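Binex Bin Clearing: data card / README

Status: usable, docs half done. Ping Puspita Setiawan before you build anything on the v2 labels.

What this is

Logs and stills from one fixed arm picking mixed stuff out of a bin. Started as a sorting demo for Rahman (they wanted to know if a machine could take over tidying the returns bench). Short answer at the time was no. Longer answer is in the numbers below.

What's in it

2,767 pick attempts total
1,725 labeled success (item left the bin and landed in the drop zone)
378 labeled ambiguous, see Labels
the rest are failures, all kinds

One row per attempt in attempts.csv. Stills in /stills, one before each attempt, taken right as the arm moves in. No video in this release, drive filled up.

Items

Household and shop junk, on purpose. Cups, packaging, toy parts, blocks, loops and tubes, things that roll. No food, no glass. Nothing over the payload limit. Item names are whatever Driss El-Sayed typed in, so "tumbler", "cup" and "purple cup" can all be the same thing. Sorry. Mapping in names_fix.txt, mostly complete.

Can it do chores yet

Depends what you call a chore. Emptying a bin of stiff, opaque things with some space between them: yes, slow but yes. You could leave it going over lunch. Emptying the same bin when there's clear plastic in it, or something thin lying flat on the floor, or two things leaning on each other: not without a person near by.

Things it is bad at, worst first:
- clear or shiny items, depth comes back full of holes
- thin items flat on the bin floor
- anything up against a wall, the finger hits the wall before it gets under
- cups on their side. grabs the rim ok, then they rotate and slip
- knowing when it's done. Will try to pick a scuff mark. We saw this a lot on the scratched back panel

Putting things AWAY, as in on the right shelf the right way up, is not in this dataset at all. Please dont cite us for that.

Labels

Success / fail / ambiguous. Ambiguous means it picked up two things, or dropped one outside the zone and it rolled in. Labeled by Driss, spot checked by Puspita. v1 called most of these success, so if your numbers look better than ours check which version you have.

Failure reasons (column fail_reason) only filled in from the September batch on. Blank before that does not mean no reason.

Splits

train / val / test by session, not by attempt. Don't shuffle across sessions, the bin contents barely change from one attempt to the next and you will leak.

Loading

python load.py --root DATA --split train

Needs the Hota reader, version pinned in requirements.txt. Newer ones choke on the timestamp column. A cold load with all the stills takes a few minutes, use --no-stills if you only want the table.

Known problems

- Cables block part of the view in a lot of stills, the arm does too. Items hidden behind them are NOT in the item list for that row
- Bin shifts a little between sessions even when clamped. Use the per session calibration, not the global one
- Lighting different in the Wednesday session, highlights blown out
- Gripper force column is in raw units, capped at 2,000. Anything at the cap should be read as "at least"
- a few duplicate ids, load.py drops the second one

Not for

Safety claims. Speed comparisions with people, we never timed a person properly. Training anything that will run around kids or pets.

Changes

v2.1 fixed names, dropped broken stills
v2 relabeled ambiguous
v1 first dump, don't use

Contact

Puspita for labels and splits. Driss for hardware and calibration. Open an issue first, we do read them.

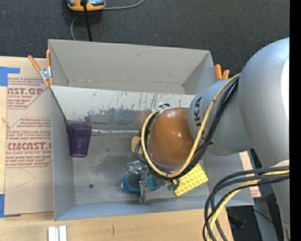 Still: Driss El-Sayed / Brikoditz

Gripper going in over the teal piece, purple tumbler over by the left wall, yellow block with the bumps lying at an angle on the floor. Mixed bin like this is what the success numbers up top should be read against. The long thin clear or silvery item behind is the type to check first if your depth looks wrong.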